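Lerna front-loading washer
Reviewed by Larasati Ngau for the Skestach equipment pages
2021-07-25

Lerna sells this machine on the strength of its drum, and the sales sheet uses the word "gentle" 7 times on one side of paper. I have read that word on a lot of sales sheets. We took the washer on anyway, to replace the Wastis that had been going since the building opened, and it has been in daily use since February. What follows is what I would want to know before signing the order.

Capacity. The sheet promises a full family load. I doubt it, unless the family is small and dresses lightly. A loose bundle of thin clothes goes to the back with space to spare, but bath towels are another story, and a double comforter should go to a laundromat. Push things well in before you shut the door – a sleeve left near the seal will get pinched.

Drum. Stainless steel, perforated, with a raised pattern on the wall that Lerna says cuts down on wear. Maybe. I washed the same two cotton shirts in it for three months and they look like shirts that have been washed for three months. The steel itself wipes down easily, and I have no complaint about the finish.

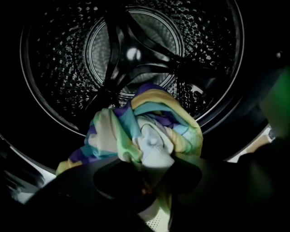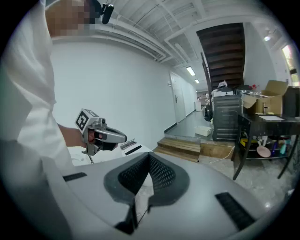
A hallway with a staircase and a cluttered table

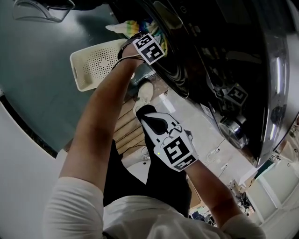
Door. It opens wide enough, and the catch has held up. The dark gloss is a mistake in my opinion. It shows every fingerprint, and if you care about that you will be wiping it daily. The chrome trim is no better. I would have paid less for a plain door and been happier.

Cycles. There is a quick wash at 35 minutes, which is fine for things that were hardly dirty to begin with. The cotton cycle takes far longer than the old Wastis did, and Lerna counts this as a saving. It may be one on the electric bill – I have not seen it on ours yet. The sheet also mentions a "fabric sensing" mode. I ran it with a full load and again with a single pillowcase and got the same time on the display.

Noise. Acceptable during the wash. Less so on the final spin, when you will want the door to the hallway closed.

Delivery and setup. Ours came through Chaimongkol, who charged $80 to bring it in and level it. They came back once to level it again, at no charge, after I called twice. Ask them to run a spin before they leave.

Warranty is 3 years on parts. Labor is covered for the first year only, and that line is printed much smaller than the other one.

Would I order it again? At the list price, no. At a decent discount, probably, and I would keep the old laundry basket.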